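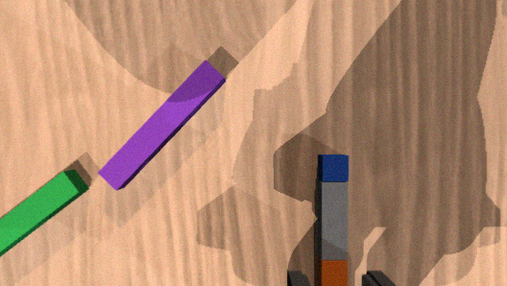
Roya Farahani's comment on the draft was that an open day audience will ask why they are watching a simulation when they came to see a robot, and that the talk should answer that before the second slide.

Answer it first, then. The Pevis demonstration at the Moodley open day on 1 Nov 2019 was run in a simulated cell. Two arms, two pedestals, one table, coloured pieces to pick up and set down in a line. Visitors could change the task at the console and watch the arms replan. On hardware, each change would have meant clearing the cell and signing it back in.

Say how many came: 399 through the door, in groups of 19 at most. Don't dwell on it.

Slide 2. The task
The operator gives a target order by colour. The planner assigns each piece to an arm, then works out the approach, grasp, lift and place. Pieces are long compared with their width, so the angle of the wrist matters more than people expect. A few degrees out and the fingers land on the top face. Pause for the clip. It has no sound.

Slide 3. Wrist view
Start with what the view is for. The wrist camera is used in the last part of the approach to correct the position of the fingers. It also keeps running through the travel moves, and the software has to cope with whatever is under it then.
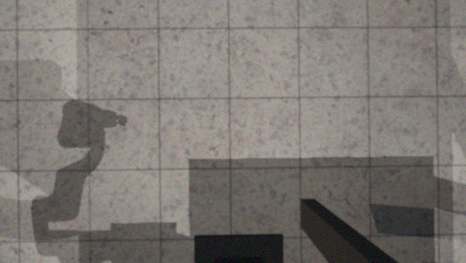
Floor frames carry no grasp information, so they are thrown out before the pose step. The first version of the filter used brightness. It failed on shadows: the arm casts one, the table casts one, and where they overlap the result is dark enough to pass for an object. Darnell Boateng replaced it with a check against the joint angles. If the arm's own position says the camera can't see the tabletop, the frame is dropped.

Mention the cost. The check adds almost nothing to the cycle. The old filter is still in the Hernico branch for comparison.

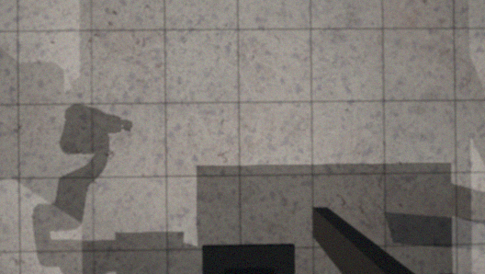

Results for the filter come from 2,310 travel moves logged in October. Keep the table on screen long enough for people to read the column heads. Someone will ask about false drops near the table edge. These do occur, mostly when the arm swings back in from a parked position, and the fix is to hold for one more frame. Refer detailed questions to the written report.

Slide 4. Two arms
Both arms can reach the middle of the table. The planner treats that region as a shared resource: one arm holds it, the other waits with its gripper raised. Visitors read the waiting arm as a fault. Two separate groups asked if it had stopped. Next year the console should show which arm holds the region.
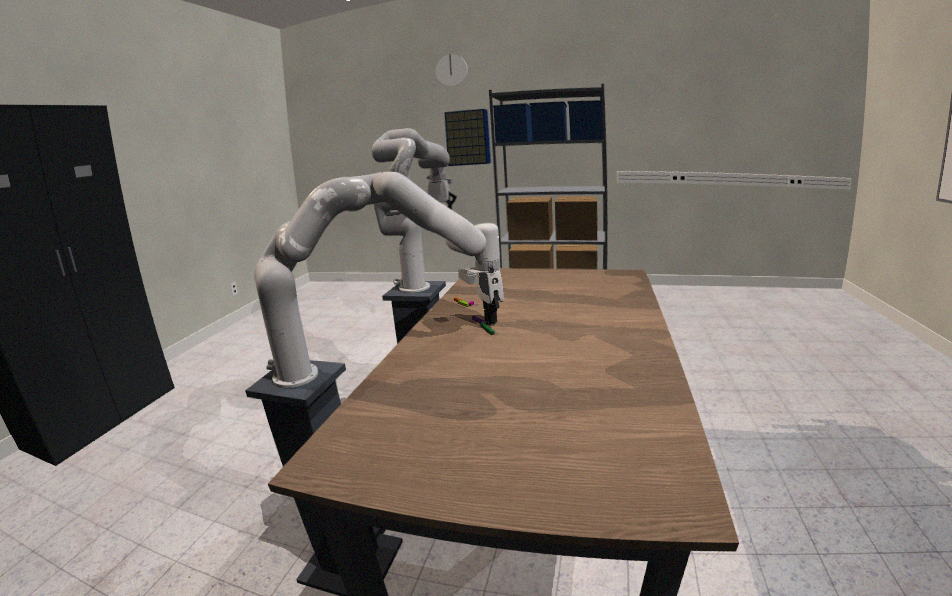 Waiting time is the main loss in the present scheme. Splitting the shared region in two should reduce it, at the price of a tighter collision margin. We have 900 runs queued with the split in place and no results to show yet. Say so plainly if asked.

Slide 5. Transfer to hardware
The Dumel cell has the same arm spacing. Lighting is different and will need its own calibration. Grip force has not been tuned. No date to give.

Questions
Repeat each one into the microphone. If Roya is in the room, pass her anything on safety sign-off. Leave slide 4 up.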